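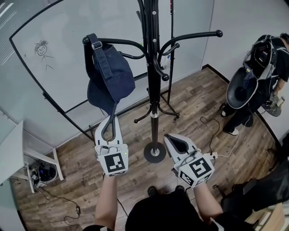

Haris Todorova has spent most of the past year answering the same phone call. Somebody has bought a robot arm, or is about to, and wants to know how to get enough examples of a task to train it on. Todorova runs customer setup at Tultton, which rents out a kit for recording those examples by hand. The kit is called Tetano. It comes in a hard case with two hand-held grippers, a head camera, a backpack recorder and a tablet.

I asked her first what a customer is paying for.

"Mostly they're paying for not having a robot in the room," she said. "You hold the grippers and you do the job yourself, and the recordings are in a shape the training software can use. If you had to drive an arm around for every example you'd get far fewer in a day."

The printed markers on the gripper bodies are there for tracking, she said. The software uses them to work out where one hand is in relation to the other, and it struggles when they get scratched or covered by a sleeve. Tultton sends a spare set with every rental. She said people lose them anyway.

Tetano is rented by the month, with a minimum of two months. Todorova would not give me the price for print because it depends on how much of the sorting and checking Tultton does afterward. A customer can take the raw recordings, or send them to a partner company, Cunaten, which trims them and throws out the bad ones. She told me one recent order was for 2000 usable recordings of household jobs, and that the customer had planned on doing it all in a few weeks with two people.

"They were tired by the second Friday," she said. "It's physical work. The gripper is not heavy, but hold one in each hand all morning and tell me how your wrists feel."

I tried it, and she has a point. The trigger is stiffer than I expected and I kept wanting to use a thumb that was no longer any use to me. Small, thin things were the worst. I needed a long time to get a strap off a hook, and I dropped it twice. Todorova said that was normal for a first try and that most people settle down after an afternoon.

She likes hanging jobs for training new operators. Caps, coats, bags, anything with a loop.

"A cap on a coat rack looks like nothing," she said. "But the hook is curved, the strap moves, and the whole cap swings when you touch it. You find out fast whether the person is looking at what their fingers are doing. Also a coat rack is cheap and you can put it anywhere."
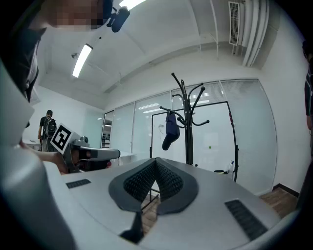
She does not think much of the idea that the recording space has to be tidy. Customers ask her whether they should clear everything out, paint the walls, buy special lights. Her answer is to leave the furniture where it is and tape down the cables.

"If you record it all in one bare corner, that's the only place the robot is going to be good. Move the rack. Turn it. Do some in the morning and some at four in the afternoon. I'd take a messy office over a studio."

I asked about complaints. She listed them without much prompting. The head strap is uncomfortable for people with long hair. The backpack gets warm. The first version of the tablet app would let you record for an hour with one camera switched off and say nothing about it, and she had to call a customer and tell them a full day's work was missing its left hand. The current version beeps. Some customers hate the beep.

The battery life was the other one I heard from a renter I spoke to separately, at a small firm named Agarwal that fits out hotel laundries. Their complaint was that the listed time of up to 4 hours was closer to three once both grippers were running. Todorova didn't argue with it.

"Three is fair if you're using everything," she said. "We put an extra battery in the case now. I asked for that to be changed on the web page too, and it's still on somebody's list."

Agarwal's people also told me they had kept the kit past the minimum and were happy with the support. They have 124 recordings of folding a bath mat that they consider good, and a larger number they would like to forget.

Before I left I asked Todorova who should not rent one. She thought about that for a bit.

"If you don't know what the job is yet, wait," she said. "I get people who want to record everything and decide later. Then they have a drive full of somebody picking up mugs. Write down the job, write down what counts as done, and then call me. The waiting list is short in November anyway."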